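About > Who We Are > The Workroom

About Wetarlow

Wetarlow is a small drawing and writing school for adults. We teach beginners and people coming back to it after a long break, in the daytime and in the evening, in two rooms on the second floor of the Strobel building. The larger one is called Rasta and the smaller one Pornia. The names were on the doors when we signed the lease and we kept them.

The school was started by Štefánia Tóth, who still teaches the first course in pencil drawing and handles enrollment. At present 42 people are signed up across all courses. Groups are kept to eight, as that is how many fit at the tables with enough elbow room to draw.

How we work

Every course begins with paper, a pencil and an eraser. Students don't need to buy anything for the first four weeks. After that we give out a short list of materials, most of which can be found in any office supply store. Teachers look at work at the table, with the student sitting there, and go over it again at the end of the session. We do not give grades. Anyone who wants a written record of attendance can ask for one.

Writing courses follow the same pattern. First drafts are done by hand. Later drafts can be typed, and many students bring a laptop from the third session on.

The rooms

Rasta and Pornia together come to 1,463 square feet. The tables are wood, painted blue, with plank tops. The grooves between the planks will show through a single sheet, so put a few sheets or a board underneath when you draw. Power strips are kept out on the tabletop for laptops and phone chargers. Please keep cables away from the side where people get up and down.
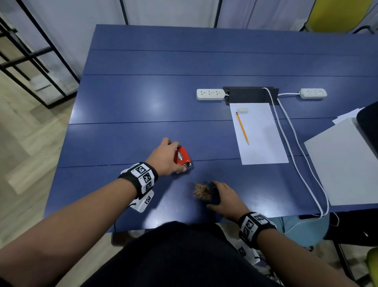
Snacks are allowed at the tables as long as wrappers go in the bin afterward. Drinks need a lid. Paper is shared, and a sheet with one clean side goes back on the pile for practice work. Pencils are sharpened over the bin by the door. The curtains can be opened or closed to suit the group, so ask the teacher if the light is bothering you.

Enrollment

New courses start in October and again in spring. A ten-week course costs $440, including the starting materials. Payment can be split in two. To visit before signing up, write to the office and we will suggest a time when one of the rooms is in use.

Page last updated 23 February 2024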